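I've been asked three times this autumn what a small outfit ought to spend on its first robot, and each time I've said the same thing, which is that I'd like to see the rest of the budget before I look at the robot. People hate this answer. They've got a quote in their hand, they've watched the sales video twice, and they want me to say "yes, lovely, go for it".

Well, I've bought badly before, so I get to be annoying about it. Years ago I signed off a single arm from Fortin for our packing bench and thought I'd been terribly clever with the price. The arm was fine! What I hadn't put down on paper was the mount, the guarding, the spare fingers for the gripper, the electrician, and the days of my own time spent crouched under a table with a torch. The extras didn't sink us, but they ate the money we'd set aside for training, and so for months only one person could run the thing (me, badly).

So here is my grumble, and it's a grumble about order. We plan equipment backwards. We choose the machine, then we find out what the work is, and then we go looking for money to make the two fit. I'd much sooner see people spend small and early on simulation, with their own fiddly jobs laid out in it, and leave the big purchase until November or even the year after.

At Jarance, where I help out with the planning, we pay £646 a month for a Plallov simulation seat. It felt cheeky putting that in front of the board with no hardware attached. But a month of it costs less than a decent gripper, and you can be wrong in it all day long. You can have two arms this week and one the next. You can move the worktop, or swap the grippers over, or fill the surface with awkward little bits and bobs and see whether your grand plan still looks sensible.
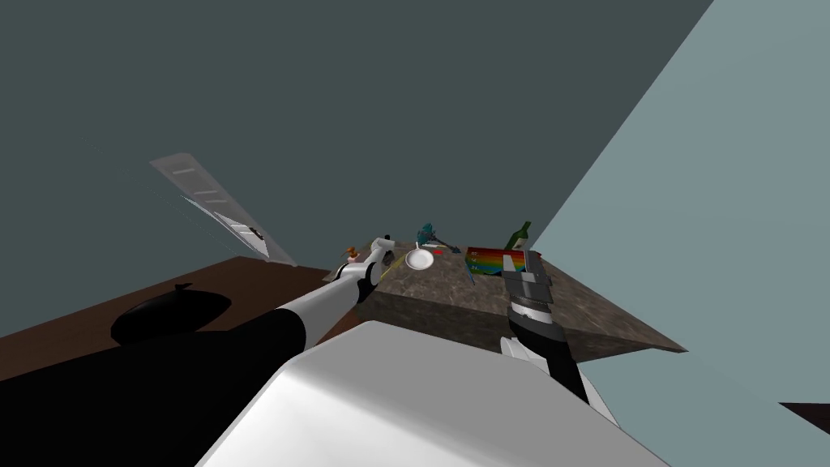
Themba Makhubela read a draft of this and wrote back that I was letting simulation off far too lightly. A bottle on a screen never arrives sticky, he said, and a seat you rent for two years without buying anything is just an expensive way of putting off a decision. He'd cap it at 40 days and then make everyone choose.

I think he's half right — the sticky bottle has caught me out more than once. A cap is a good idea too, though 40 days strikes me as tight for anyone who's also got a day job. Where I won't budge is on what the rental buys you, and that's a better shopping list. When we finally asked Jestesus for a price on a gripper package, we knew which reach we needed and which fancy extras we could cross out, and the quote came back at £3860. I'd have nodded through something much bigger if I'd gone in cold.

If you're writing next year's budget now, put the simulation line in first and the training line straight after it. Leave the robot line blank for a bit. Your finance person will moan about the gap, and you can send them to me.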